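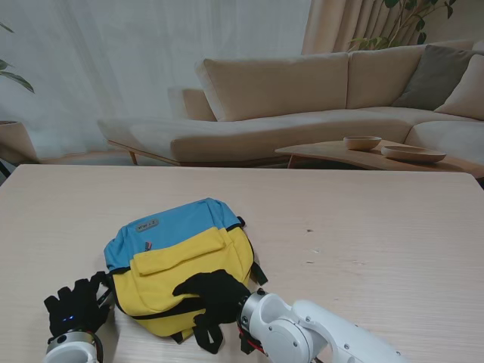 Home | Manuals | Support | Contact

5. Attaching the Midari luggage tag and pairing it

Before you start, charge the tag until the light stays green. The first charge needs 20 minutes.

1. Open the Oma app and choose "Add tag".
2. Hold the side button of the tag for 8 seconds. The light will blink.
3. Type the code 579 when the app asks for it. The code is the same for all tags of this series.
4. Give the tag a name, for example "School bag".

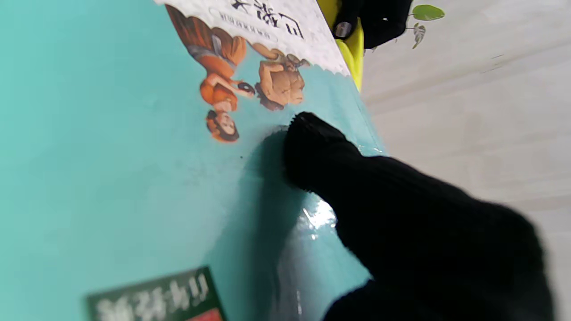 5. Pass the loop through a strap or a zipper ring and pull it tight.

Note: One phone can hold 11 tags. To add one more, please remove an old tag first.

Caution: Do not put the tag in the washing machine. Take it off before you wash the bag.

Caution: The battery is not a toy. Keep it away from small children.

If the light is red after step 2, repeat from step 1. If it is still red, write to Urkine support.

We use cookies to improve this site. Accept | Settings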